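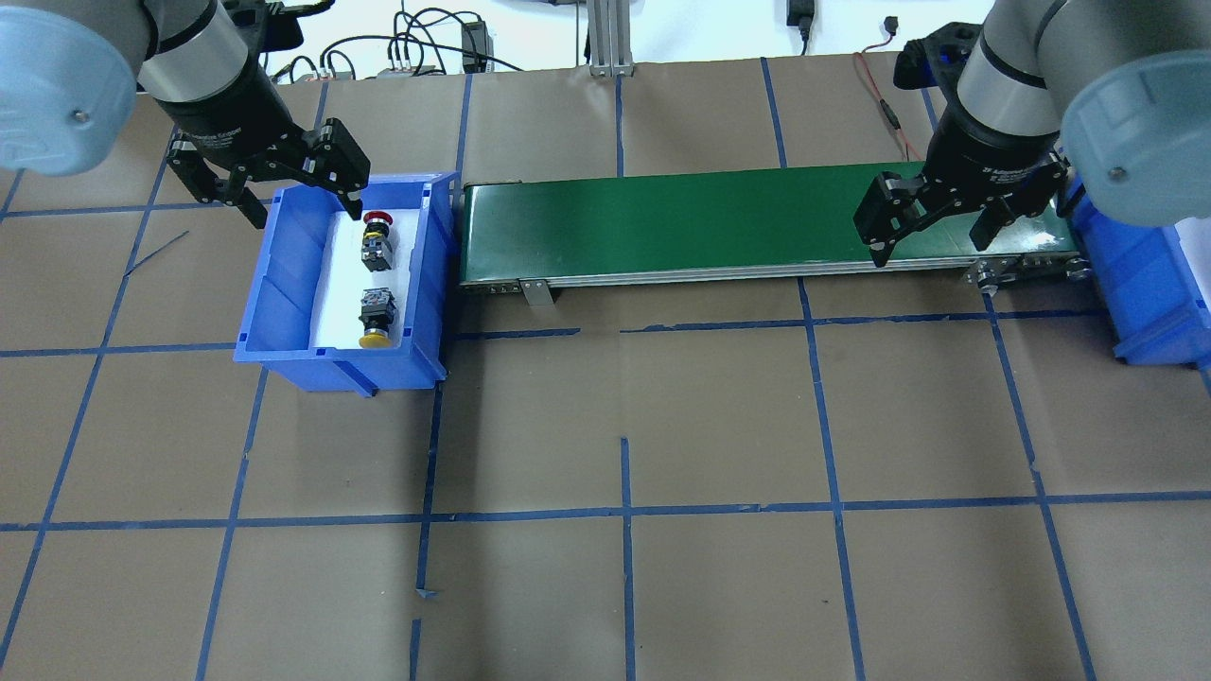

Page last changed: January 15, 2020

I spent most of October replacing the thing that reads our mail out loud. The old setup was a phone on a shelf with its text-to-speech switched on, and it worked until an update took away the voice my mother had gotten used to. She is hard of hearing in one ear and picks out some voices much better than others. A voice that sounds more natural to me is often harder for her, so I went looking for a speech engine that runs at home and does not change unless I change it.

I tried 3 of them. Two were older engines that build words from stored pieces of sound. The third, Rirkance, uses a trained model and needs a lot more memory. All of them ran on the same small computer with a wired speaker, no network connection, and the same folder of text files.

The test text came to 2,191 words, copied out of real letters: a water bill, a notice from the clinic in Tranville, two newsletters, and a long letter about a change in bus routes. I left in the account numbers, dates and abbreviations. Demo sentences leave those out, and they are where reading machines go wrong.

Rirkance had the best sound and the worst reading of numbers. It read an account number as one very large quantity, in the millions, with feeling. It also read "St." as "saint" in every street address. You can give it a word list to correct this, but the list is applied before the sentence is split up, so a fix for "St." at the end of a line breaks the pause that should come after it. I wrote a small script that spells out addresses first and passes the result on. The script is ugly and handles only the forms of address that turn up in our mail.

Godinho, the older of the two piece-by-piece engines, got nearly all the numbers right out of the box. Digits are read singly once a number passes a set length, and the length is a plain setting in a text file. The voice is flat. Questions do not rise at the end, and long sentences have no shape at all. My mother understood it better than anything else I played her, including me.

Biseo sits between them. The voice is warmer than Godinho's, but it adds a short click where some of the pieces join, mostly after "s" and "t". On the small speaker the click was faint. Through her hearing aid it was loud enough that she asked me to stop the test. I tried a low-pass filter, which took out the click and most of the consonants with it.

Speed mattered more than I expected. I had set every engine to its default rate, and all the defaults were too fast. Slowing Rirkance down stretches the vowels and makes it sound tired. Slowing Godinho down mostly adds time between words, and that is closer to what a person does when asked to repeat something. I ended up with its rate lowered by 30 percent and a longer pause after each paragraph.

The other setting worth changing was the pause before the first word. The speaker goes to sleep when idle and takes a moment to wake, so the start of every letter was lost. I put 2 seconds of very quiet noise in front of each file. Pure silence did not wake the speaker.

So the flat voice won. It has been running since then with one change, a button that repeats the last sentence. The first version repeated the last paragraph, which was too much to sit through for one missed word. Finding the start of a sentence is harder than it should be when the text is full of "Dr." and "No." - I keep a list of abbreviations that do not end a sentence and add to it when a new one shows up.

Still open: tables. A bill is mostly a table, and once it has been turned into plain text, the amounts come out in one run and the labels in another. For now I retype the total and the due date at the top of the file by hand. If the columns are far enough apart I can sometimes pair them by position, but the water company moves its columns from one bill to the next. I will put the address script up once it can cope with apartment numbers.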